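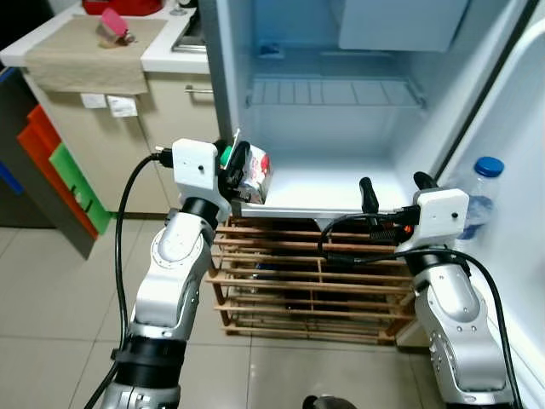 Home & Food Desk

The date on the package

Most people in Dralden check the date before they check the food. A carton comes out of the refrigerator, gets turned around until the numbers show up, and then either goes back or goes in the trash. Few people open it first.

The county extension office in Vundach asked 1,102 households last November how they decide when to throw food away. The most common answer was the printed date. Smell came second. Many people said they used the date for everything, including salt, dry pasta and canned beans.

In the United States, infant formula is the only food that federal law requires to carry a "use by" date. On nearly everything else the maker picks the date, and it usually marks how long the product will taste the way it is supposed to. "Best if used by" is about quality. "Sell by" is mostly for the store, so the staff know when to rotate the shelf.

Water is the item that surprises people. Bottled water often has a date too, though it does not spoil the way milk does. The plastic can change the taste over time, mainly if the bottle has been sitting in heat. A cool, dark cupboard is a better place for it than the trunk of a car.

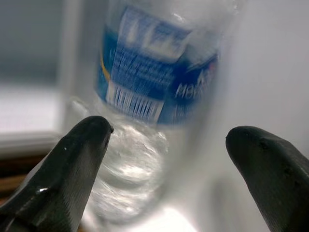 Water in a clear plastic bottle.

At Boychuk, the grocery on the east side of Dralden, the staff start pulling short-dated food at 8 in the morning. Anything close to its date goes on a rack by the registers at a lower price. Bread sells fast. Yogurt is slower, and bagged salad hardly moves, with good reason. Once a bag of salad has turned, there is no saving it.

Storage matters more than most shoppers think. Refrigerator doors are the warmest part, so milk and eggs do better on an inside shelf. Raw meat belongs at the bottom, where it can't drip on anything. Opened crackers and chips last longer in a sealed container, and a clip is almost as good for a few days.

The extension office also suggests taking everything out onto the counter once a month. People tend to find two open jars of the same mustard, or a sauce they bought for one recipe.
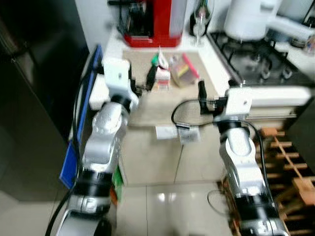 A tiled kitchen counter in beige.

Reading the date can be a problem in itself. Imported food may put the day before the month, which is easy to misread early in any month. A number like 20 in the first spot can only be a day, but 03 04 could be March or April. Some makers print a lot code right beside the date, and shoppers mix up the two.
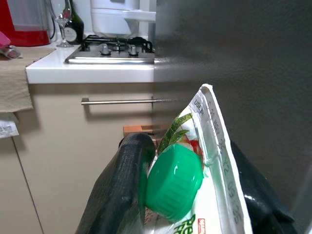
"USE BY" and a date code, 22 05 25, on a snack bag.

Dry snacks past their date are usually stale before they are anything worse. Deli meat, soft cheese and smoked fish are different, and the dates on those should be followed. Some germs that cause illness grow in the cold and leave no smell at all.

The Vundach office has a free storage chart that lists 200 foods, with times for the pantry, refrigerator and freezer. Boychuk keeps copies at the customer service desk – ask if the stack is out.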